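The Trial Period

I sell bin-picking kits for Nerkitz, or I did until April, and the Mullongate job was the one that finished me. Rosalía Vidal wanted a 3 week trial. She ran the mail-order side of a shop that sold bits and bobs – puzzles, sweets, batteries, whatever people buy at midnight – and she'd already sent back a kit from Pratine.

"Theirs dropped things," she said. "Does yours drop things?"

"Hardly ever," I said, which was a lie, but a friendly one!

The kit was £418 a month with me thrown in for the first two days. I slept in the van. By the second morning I'd got fond of the place, and fonder of Rosalía's tea, and I'd started talking to the arm under my breath, the way my nan talked to her oven. Go on, love. The blue one first. Leave the crinkly one till you're ready. 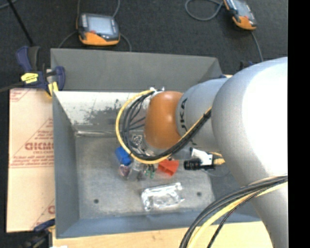
Rosalía heard me, of course. She stood there with two mugs and let me get right to the end of it.

"Does that come with the monthly price?" she said.

I said I'd have to ask Nhung Lâm at head office. So I rang Nhung, and she laughed so long I had to hold the phone away from my ear, and then she told me no, and that they wanted me back by six. I told her the van wouldn't start. Rosalía was already looking for a third biscuit.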